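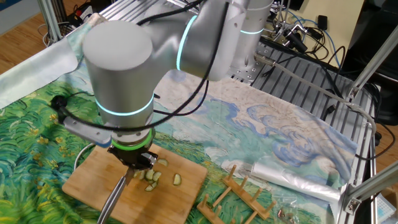

Progress report, kitchen chores project
To: Elaine Bastos, Plondberg
From: Spyros Katsaros
28 August 2021

1. Where we are
Slicing is the furthest along. 214 cucumber runs logged since the last report, 134 of them passed with no one touching anything. A pass = every slice comes off clean and stays on the board. Slice thickness still wanders, especially near the end of the cucumber where there's less to hold steady. Athina Politis thinks it's mostly the downstroke speed. I think it's the knife shifting a bit in the fingers. We are both going to test our own theory.

Dish rack: slower. Plates into the pegs OK when the rack is square to the base, poor when it's set at an angle, and in a real kitchen it is always at an angle. Bagging: barely started. Opening a bag off the roll is the hard bit. Getting food into it is fine once a person has opened it.

2. Can it do the chore yet
You asked for a straight answer for the Otevura people. For a shop prep counter doing one vegetable all morning, close. For a home, no. A person still has to put the food down, clear the board and wipe up, and that's most of the job. Yakubu Ibrahim timed himself against it and won easily, he would like this noted.

3. Problems
- Cable snag on the wrist stopped us 3 times. Re-routed, watching it.
- The patterned cloth stays on for now. Vision did worse on it at first and thats the point, kitchens are not plain gray.
- Knife order from Tsoukalas is late. We are down to one good blade.
- Stop button test: done, signed off by Despina Kyriakidis.

4. Money
On budget except blades and produce. Produce line is small but will run over, please see the sheet I sent seperately. Rorov license renewed for the year.

5. Next, through September
- Tomatoes. Expecting a mess.
- Rack at random angles, 13 set positions first and then free placement.
- Bag opening with a second set of fingertips, if they come in time.
- Visit from your side? Any morning works, need a couple days notice to buy vegetables.

Full logs on the shared drive, same folder as before.

Spyros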